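June 22, 2025

**Progress report: Nonotley foot and skin clinic, wart treatment comparison**
Second report under the Skimow grant

We said we would compare three home treatments for stubborn plantar warts and report back without dressing it up. The short version is that I don't think anyone should change what they buy at the drugstore on the strength of what we have so far.

**Enrollment.** The target was 400 people by the end of May. We have 42. The screening form went out to 1836 households on the Nonotley mailing list, and most of the replies came from people with corns, calluses or cracked heels. A fair number had already frozen the spot themselves and wanted us to look at the blister. Those people can't go in the study, though we did answer their questions.

**Salicylic acid pads.** This is the dull option and it is doing better than the other two. People who change the pad every night and file the dead skin down seem to get somewhere. People who change it when they remember don't. I would like to call that a finding, but it is also what the leaflet in the box says.

**Duct tape.** It falls off. Several participants switched to a stronger tape and ended up with sore, peeling skin around the wart. We now ask everyone in this group to stop for two days if the skin breaks. 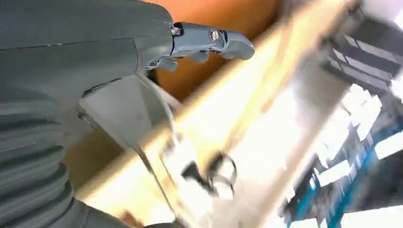
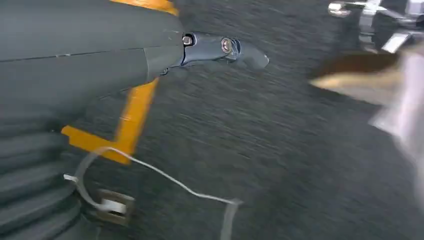 **Jestari gel.** The supplier's summary promises visible change in 25 days. I have read it three times and still can't find what they mean by visible, or who was looking. Our own notes have two people who are pleased, one with a rash, and the rest reporting no difference. The person with the rash has stopped using the gel and the skin has settled. We asked the supplier for the full data in May and got a brochure.

**How we measure.** Participants trace the wart onto clear film once a week. It's cheap and people will do it, but the tracings wobble, and a wart that has been filed flat looks smaller on top than it is underneath. The Väisänen scoring sheet was supposed to fix this. It takes much longer to fill in and our two scorers still disagree on the edges, so I am not convinced it earns its keep.

Warts also clear up without any treatment, sometimes after years. We have no untreated group. I raised this before the first payment and am raising it again — without one, a good result for any of the three will be hard to believe.

**Money.** Spending is under budget, only for the reason that we have so few people to buy supplies for.

**What we are asking for.**

- Permission to add an untreated group
- A later closing date for enrollment
- Agreement to drop the gel if the full data hasn't arrived by the next report

Tracings and scoring sheets are available if Skimow wants to check them.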